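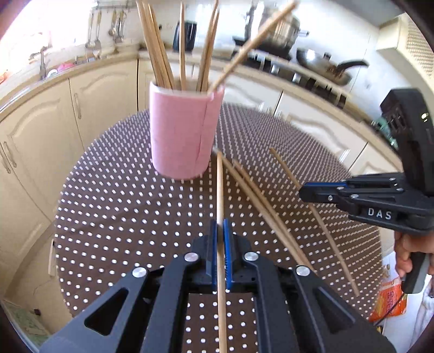

The last ferry to Pullholm left at 6:43, and she missed it by the length of the parking lot. The man in the ticket booth said the next one was at seven in the morning. He pulled down the shade.

She had 27 dollars and her mother's coat. There was a motel called Gillies up the road, but the sign was dark, so she sat in the waiting room and ate the crackers from her bag.

A woman came in with a mop and worked her way around the benches.

"You going over for the house?" the woman asked.

"How did you know?"

"That's Dusmont wool. Only one person on the island wore it."

She looked down at the sleeve. It had been 14 years since she'd seen the place.

"There's a cot in the back," the woman said. "Heater sticks. Kick it on the left side."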